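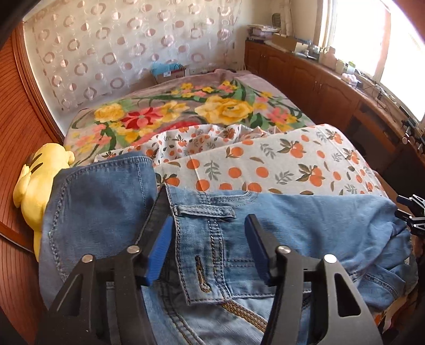

Ermanno Santoro swears in the habits thread that if you do all your chores in one block on the weekend, you get your weeknights back for good. I've read that post three times and I still don't believe it. He says he starts at 8 in the morning, finishes by lunch, and then doesn't lift a finger until the next weekend. Does he not eat? Do his dishes wait for him?

I ask because my wife wants us to try it, and she wants to buy the Kirnari planner to go with it – 88 dollars for what looks to me like a binder with tabs. We have 2 kids, one bathroom and a dog that sheds year round. Right now we do a bit every night and complain about it. Has anyone kept up the one-block thing past the first month? I don't need to hear from people who started last week.

Posted by backstairs_bill in Home and Daily Life, Hurham board

mossy_teakettle

We did it from January until May, so I guess I qualify. Parts of it held up and parts of it fell over right away.

What held up: floors, bathroom, sheets, paying bills, groceries. None of those care what day you do them. Putting them in one morning did make the weeknights feel longer.

What didn't: dishes, trash, anything the dog touches. You will still be doing those every night, and anyone who claims otherwise is either eating out or has stopped counting those as chores. My bet is on the second. When people say they "do nothing" during the week, ask them who wiped the counter.

The other trouble is that one bad weekend wrecks it. We had a birthday party and then a stomach bug, and by the third weekend the list was so long that we both just stood in the hall and looked at it. After that we moved the bathroom to a weeknight and it never moved back. So what we have now is half a system – and I like it better than the whole one.

Skip the planner. We used the back of an envelope on the fridge. If your wife really wants something nice to write in, buy her something nice to write in, but don't expect it to mop.

Zondow_fan

It works!! You just have to commit. I use the Zondow timer and do every room in 15 minutes, no phone. Life changing, would not go back.

pennyjar700

I'd want to know how long the person above has been at it and how many people live in the house. Fifteen minutes in my kids' room gets you as far as the rug.

My advice is duller. For 2 weeks, write down what each of you does and when, without changing a thing. We did that and found that most of our arguing was over who cooked and who cleaned up after, and no amount of weekend scrubbing was going to touch that. We trade nights now. The baseboards are filthy and I've made my peace with it.

If you still want to try the block after that, try it for a month before you spend the 88 dollars. I looked at the sample pages Kirnari has up and it's a checklist. You can draw boxes on paper yourself.

backstairs_bill

Thanks, mostly to the first and last of you. Showed my wife the part about the envelope. She says she still wants the binder, so we're going to write things down for 2 weeks and talk about it then.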